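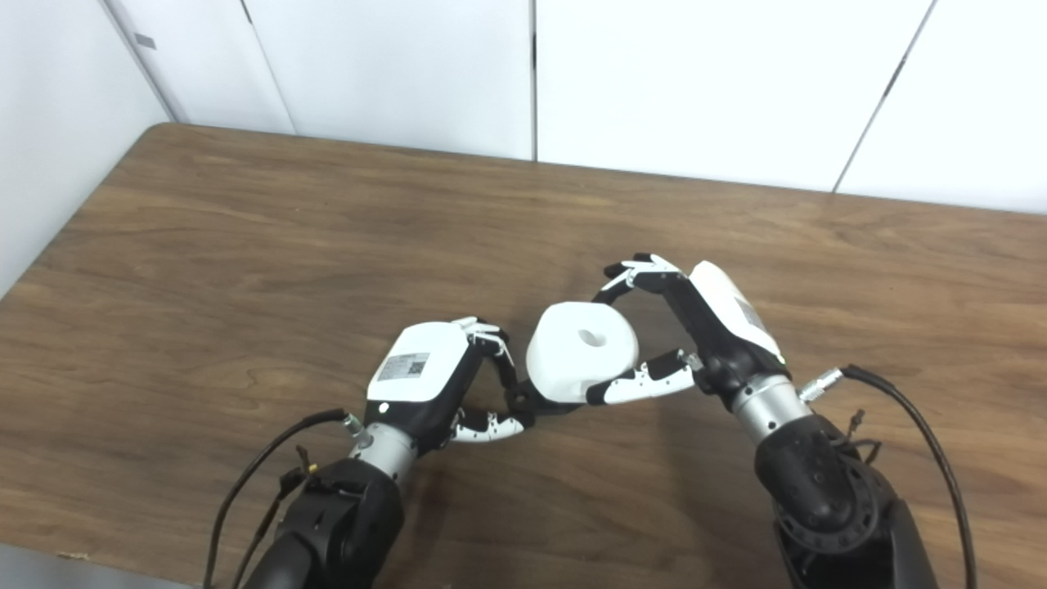 Two robot hands and a white roll on the table at the Idcombe Shared Workshop.

How a Robot Learns to Use Its Hands
A guide for younger visitors to the Idcombe Shared Workshop

Who this guide is for

This guide has been prepared for children aged eight and over who are visiting the workshop with a school, a club or a grown-up. It explains how the Pratinik robot is put together and how it is taught to handle ordinary things. Words in capital letters are explained in the list near the end.

What is a shared workshop?

Some people have a shed or a garage where they can make things. Many people do not. A shared workshop is a building full of benches and tools that its members use together. The Idcombe Shared Workshop has more than 80 members. Some of them mend chairs, some of them sew, and some of them build electronics. On Friday evenings the long room at the back is used by the Pratinik group, who are building a robot with two arms.

The group is led by Nusrat Khokhar. Arnel Cabanatuan looks after the wiring, and Otis Ostrowski writes most of the PROGRAMS. Harish Chaturvedi made the stand that holds the arms up. None of them builds robots as a job. Mr Chaturvedi drives a delivery van, and he cut the first pieces of the stand in his own kitchen before the workshop found him a bench.

What does the robot do?

Pratinik has been built to practise small household tasks. It is learning to pick things up, hold them still and put them down in the right place. One of the objects it practises with is a short white roll, much like the rolls you would find in a bathroom.

These may sound like easy jobs. You have been picking things up since you were a baby, and you probably cannot remember learning how. A robot begins with no experience at all. It does not know how wide a roll is, how hard to squeeze it, or that a roll standing on its end may fall over if it is pushed near the top.

The parts of an arm

A robot arm has some of the same parts as yours, although they are made very differently.

The forearm. On Pratinik the forearms are black and rather bulky. The round shapes on them are housings for the JOINTS. A joint is a place where the arm can bend or turn. Your elbow is a joint, and so is each knuckle.

The wrist. Each hand is fastened to its arm at a silver cylinder. When the group needs to look inside a hand, it is taken off at this point and carried to a bench.

The hand. Each hand has a white cover over its back, with black parts underneath. The fingers are white nearer the palm and black towards the tips. A grey label on the cover helps the group to keep a record of the part it belongs to.

The thumb. The thumb is set apart from the fingers, just as yours is. Try picking up a pencil without using your thumb. It can be done, but you will find that you have to think about it.

The cables. A thick black cable runs from each wrist. Robots need electricity to move, and they also need a way to receive instructions. You can think of the cables as doing the work of both your blood vessels and your nerves.

How the robot was put together

Building began in January with a drawing on squared paper. Miss Khokhar asked each member of the group to write down what the robot should be able to reach, and the lists did not agree. One person wanted it to reach the floor. Another wanted it to open a cupboard. The group decided that it should first be able to reach everything on one table, and the drawing was done again.

The hands and arms were bought as finished parts. The stand, the wiring and the programs are the group's own work. The stand took longer than expected. The first one wobbled whenever an arm moved quickly, and when the stand wobbles, the hands wobble a great deal more. You can test this with a long ruler. Hold one end and move your wrist a tiny amount, and watch how far the other end travels. Mr Chaturvedi made a second stand with a wider foot, and that is the one in use today.

The cables came next. A cable on a moving arm has to be long enough to let the arm stretch out, and it must be kept away from the joints so that it is not pinched. Mr Cabanatuan moved each arm slowly by hand through every position he could think of, holding the cable and watching for places where it pulled tight. He then fastened it so that it hangs in a loose curve. Small ties are used for this kind of work. They are cheap, and they can be cut off and replaced when something has to be changed.

How does a robot learn?

There are several ways to teach a robot. The Pratinik group uses one called DEMONSTRATION, which means showing.

A person works the robot's arms using a set of controls. When the person's hand closes, the robot's hand closes. When the person's wrist turns, the robot's wrist turns. While this is happening, a computer stores the position of every joint, many times each second. It stores pictures of the table as well. One complete try at a task, from start to finish, is called a recording.

The group has made 1,155 recordings so far. A large number is needed. If the robot were shown only one recording, it might learn to close its fingers in one exact spot, and it would close them in that spot even if the roll had been moved. By seeing the task done many times, with the roll in many places, it can begin to learn what the tries have in common.

The program that Mr Ostrowski looks after is called Allus. It studies the recordings and then makes its own decisions about how the arms should move. When Allus makes a poor decision, the group makes more recordings of the part that went wrong.

Why two hands?

Think about unscrewing the lid of a jar. One hand holds the jar and the other turns the lid. Now think about tying a shoelace, buttering bread or tearing a sheet from a roll. A surprising number of everyday jobs need one hand to keep something steady while the other does the moving.

Working with two hands brings a new difficulty – they must not bump into each other. In the picture at the top of this guide the hands have come close together near the middle of the table. The right hand has its fingers above the white roll and its thumb against the lower part. The left hand's fingertips are beside a small black object that lies partly under the roll. When hands are this near to each other, the computer has to take account of both of them at once.

How hard should a robot squeeze?

A soft roll can be squashed. A drinking glass can be broken. A wet bar of soap will shoot away if it is gripped too firmly. You can feel these things through your skin, and your brain alters your grip before you have even noticed.

A robot must find out in other ways. One method is to measure how hard the MOTORS are working. If a finger has been told to close and its motor begins to work harder, the finger has probably touched something. The group keeps a box of squashed rolls from the early tests. Visitors are welcome to look at it.

Keeping safe near a robot

A robot arm can be strong, and it does not know that you are there unless it has been given a way of finding out. Every visitor is asked to follow these rules.

Stay behind the yellow line on the floor while the arms are switched on.
Tie back long hair and tuck in scarves and lanyards.
Do not touch a cable, even if the robot is still.
Ask a member of the group before you place anything on the table.
If somebody calls "Stop", stand still and wait to be told what to do.

There is a large red button on the wall beside the door. Pressing it cuts the power to the arms. Any person may press it, including a child, if they believe that someone could be hurt.

Something to try at home

You will need a partner, an oven glove for each of you, a scarf and an empty kitchen roll tube.

Stand the tube on a table. Put an oven glove on one hand and place your other hand behind your back. Your partner should do the same. Working together, try to lift the tube, turn it on its side and put it down again. Then try once more with your eyes covered by the scarf while your partner tells you where to move. Write down the instructions that worked best. "Left a bit" may turn out to be less useful than you expected, and you may want to agree on some better words before your next turn.

Words to know

DEMONSTRATION: showing how a job is done so that another person, or a robot, can learn it.
JOINT: a place where an arm, a finger or a machine can bend or turn.
MOTOR: a part that uses electricity to make something move.
PROGRAM: a set of instructions that a computer follows.

Visiting

School groups may visit by arrangement. Teachers should write to Ovidiu Munteanu, Education Officer, at the Idcombe Shared Workshop, giving the ages of the children and any access needs. Questions from children are passed to the Pratinik group, and a written reply is sent to the school.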